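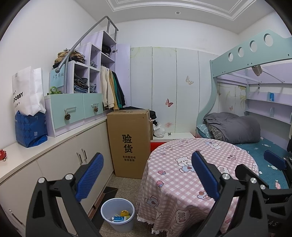 Ticket: Jultton Sync fills startup disk, "storage almost full" on every login
Status: Resolved
Opened by: Snædís Mogensen
Picked up by: Amos Mahmoud

Snædís, 9:10
Hello! My laptop says the disk is nearly full again. I've emptied the bin twice and cleared the browser history, and the warning comes back the moment I log in. Jultton Sync is set to "online only", so it shouldn't be keeping much here at all. Any ideas?

Amos, 9:42
Hi Snædís, lovely clear report, thank you! Could you open the Jultton menu, choose Local Data and tell me the number next to "Thumbnails kept"? Please don't delete anything by hand yet.

Snædís, 9:55
It says 2,369. Is that a lot?

Amos, 10:03
It's meant to stop at 100, so yes, you've found something good! Which version are you on, and do you have the Tritotlow preview add-on switched on?

Snædís, 10:11
Version 8, and yes, Tritotlow is on. I use it for looking through scanned letters.

Amos, 11:20
Brilliant, I can make it happen on my test machine now. Each time Tritotlow opens a folder it asks for a fresh set of thumbnails, and the old set never gets marked as finished with, so the tidy-up skips straight past it. Please try this:
1. Quit Tritotlow, then quit Jultton Sync.
2. Open Jultton Sync again while holding Shift.
3. Choose Rebuild Local Data and leave it alone until the bar disappears.
4. Keep Tritotlow off for now.

Snædís, 12:05
Done! It removed 2,212 of them and the warning has gone. The rest are still sitting there though.

Amos, 12:18
Wonderful! The leftovers belong to folders you've pinned, and those will clear when you unpin and pin them again (right-click, Keep Here).

Snædís, 12:40
That did the trick, and the fan has calmed down too. Thank you so much!

Ansel Dunleavy, 14:30
Added to the known faults list for version 8. Fix is with Cletus and should go out in June. Tritotlow can be switched back on after that update.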